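Unternehmen > Über uns > Werkstatt und Sortiment

Über uns: Liepiņa Tischplatten und Objektmöbel

Tischplatten mit freier Kontur für Büro, Schule und Empfang. Fertigung, Kantenbearbeitung und Montage aus einer Hand.

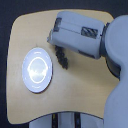

Rūta Eglītis

Liepiņa fertigt Tischplatten, deren Umriss vom Rechteck abweicht. Der Betrieb ist aus einer Reparaturtischlerei hervorgegangen, die überwiegend beschädigte Kanten an Schul- und Büromöbeln ersetzt hat. Aus dieser Zeit stammt die Gewohnheit, jede Platte von der Ecke her zu planen. Schäden entstehen an Tischen zuerst an den Ecken, danach an der Vorderkante, erst zuletzt auf der Fläche. Entsprechend sind weit gerundete Ecken bei uns Standard und werden nicht gesondert berechnet.

Sortiment

Das laufende Programm umfasst 19 Grundformen. Sie werden intern als Konturen geführt und mit einer Nummer bezeichnet. Jede Kontur besteht aus geraden Abschnitten, konvexen Eckradien und, je nach Form, einem flach eingezogenen Bogen an einer Längsseite. Der Einzug nimmt einen Sitzplatz auf, ohne dass die Person mit dem Oberkörper vor der Kante sitzen muss. Bei Aufstellung in Gruppen lassen sich die Einzüge gegeneinander versetzen, so dass Durchgänge frei bleiben.

Die meistbestellte Tiefe beträgt 900 mm. Abweichende Tiefen sind möglich, solange der Einzug die Auflagefläche des Gestells nicht unterschreitet. Diese Prüfung übernimmt die Arbeitsvorbereitung vor der Auftragsbestätigung. Zeichnungen des Kunden werden als Vorlage angenommen, aber grundsätzlich neu aufgebaut, weil übernommene Kurven häufig aus vielen kurzen Geraden bestehen und sich beim Schleifen als Facetten abzeichnen.

Oberflächen

Helle Holztöne machen den größten Teil der Aufträge aus. Wir liefern sie matt. Auf einer matten Fläche bleibt von einer Deckenleuchte ein schwacher, breiter Schimmer, auf einer glänzenden dagegen ein scharf begrenzter Reflex, der beim Lesen stört. Die Zeichnung wird zurückhaltend gewählt, damit kleine Gegenstände auf dem Tisch gut erkennbar bleiben. Für Räume mit sehr dunklem Bodenbelag empfehlen wir einen hellen Beigeton: Der Umriss der Platte hebt sich deutlich ab, was auch Personen mit eingeschränktem Sehvermögen entgegenkommt.

Die Bemusterung erfolgt an einem Abschnitt mit fertiger Kante. Farbkarten geben den Ton wieder, aber weder den Glanzgrad noch den Übergang zur Kante. Musterstücke verbleiben beim Kunden und dienen bei der Abnahme als Referenz. Leichte Abweichungen zwischen zwei Fertigungslosen sind zulässig und in den Lieferbedingungen beschrieben. Wer Platten nachbestellt, sollte die Losnummer von der Unterseite mitteilen.

Prüfung vor Auslieferung

Jede Platte wird an 4 Punkten auf Ebenheit kontrolliert. Zusätzlich wird die Kante mit der Hand abgefahren, und zwar einmal in jeder Richtung. Dieser Arbeitsschritt steht im Prüfplan und ist zu quittieren. Verantwortlich für den Prüfplan ist Raimonds Ots, der auch die Schablonen verwaltet. Schablonen mit beschädigter Anlagekante werden ausgesondert, eine Nacharbeit findet nicht statt.

Kleine Gegenstände mit flachem Boden stehen auf der Fläche direkt auf. Das ist bei der Auswahl der Oberfläche zu berücksichtigen: Strukturierte Flächen verdecken Kratzer, lassen dünne Teile aber kippeln. Für Arbeitsplätze, an denen häufig gegriffen, abgelegt und verschoben wird, führen wir deshalb nur glatte Ausführungen.

Gestelle und Partner

Gestelle werden zugekauft. Unsere Platten sind auf die Bohrbilder von Induscombe und Daltier abgestimmt, andere Bohrbilder nach Zeichnung. Die Verschraubung erfolgt von unten über eingesetzte Gewindebuchsen. Direkt ins Material geschraubte Verbindungen bieten wir nicht an, auch nicht auf Wunsch. Transport und Einbringung übernimmt im Regelfall Bridemier. Die Platten reisen stehend, mit Kantenschutz an den Radien.

Ansprechpersonen

Laimutė Grīnberga: Leitung, Angebote ab Losgröße 20
Raimonds Ots: Prüfung, Schablonen, Reklamationen
Austra Mägi: Arbeitsvorbereitung, Zeichnungen, Sonderkonturen
Visitación Cuesta: Bemusterung und Oberflächen, auch auf Spanisch
Rūta Eglītis: Texte, Datenblätter, Montageanleitungen

Anfragen zu Sonderkonturen bitte mit Raummaßen, Gestelltyp und gewünschter Sitzplatzzahl. Skizzen von Hand genügen. Die Werkstatt kann dienstags nach Anmeldung besichtigt werden, festes Schuhwerk ist erforderlich. Im Juli ruht die Fertigung, Bemusterungen laufen in dieser Zeit weiter.

Bestand und Ersatz

Im Archiv liegen mehr als 136 Sonderkonturen früherer Aufträge. Sie können nachgefertigt werden, sofern die Schablone noch maßhaltig ist. Für Platten aus der Zeit vor der Umstellung auf Gewindebuchsen liefern wir Ersatz mit dem alten Bohrbild. Das Gestell kann dann weiterverwendet werden. Die Rücknahme der alten Platte ist bei der Bestellung anzugeben.

3 Kommentare | 11-mal geteilt

© Liepiņa Tischplatten und Objektmöbel | Kontakt | Impressum | Lieferbedingungen | Nach oben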